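Unit 6 - Roster Value and the Draft Pick Market

Reading for this unit: the Mulder packet, sections on pick pricing and on contract structure. Bring both to class on Tue 31 May. Section leader for the discussion hour is Oanh Từ.

1. The problem

A team with a star player near the end of his contract has three options. It can extend him, let him play out the deal, or trade him while he still has value to another team. Fans argue about the player. Front offices argue about the cap space, the picks and the age of the rest of the roster. For this course we treat all of these as assets with a price, and we ask whether the price paid was fair on the day of the trade.

2. Terms

Surplus value: what a player produces, priced at the open market rate, minus what he is paid.

Dead money: cap charges for a player who is no longer on the roster. Signing bonus money is spread over the years of the contract for cap purposes, and the remainder speeds up when he is traded or cut.

Pick curve: a table that gives each draft slot a number of points. Curves differ in how fast they fall. The older ones fall steeply and overrate the top few slots.

3. Worked case: the Jilbridge trade

Jilbridge sends an edge rusher to Drukar for 2 first-round picks. On the class curve the rusher is graded at 900 points. The first pick is worth more than the second because it comes a year sooner, and most teams discount a future pick by a full round. Students often skip the discount. Do not skip it.

The seller's record after the trade is weak evidence. A team that sells a star is often a poor team already, and its losses would have been heavy with him on the field. Compare it with similar teams that kept their player.

Note also that Drukar had to sign the rusher to a new deal. His surplus value under that deal is much smaller than under the old one. The picks bought the right to pay him, plus whatever tag years were left.

4. Common errors in last term's papers

a. Counting sacks only. Pressures are more stable from year to year. A rusher who wins his block and forces a quick throw gets no line in the box score.

b. Grading the trade by who was drafted. The pick had a value before anyone used it.

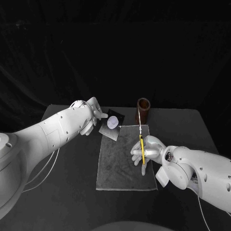
c. Leaving dead money out of the seller's side. In the Barard case the charge was large enough to change the answer.

d. Treating a win in September as equal evidence to a full season.

5. Assignment

Pick one veteran-for-picks trade from the packet. State the value on each side in points, show the discount you used, and list the dead money by year. The paper is graded out of 100. Late papers go to the section leader, with the cover sheet attached.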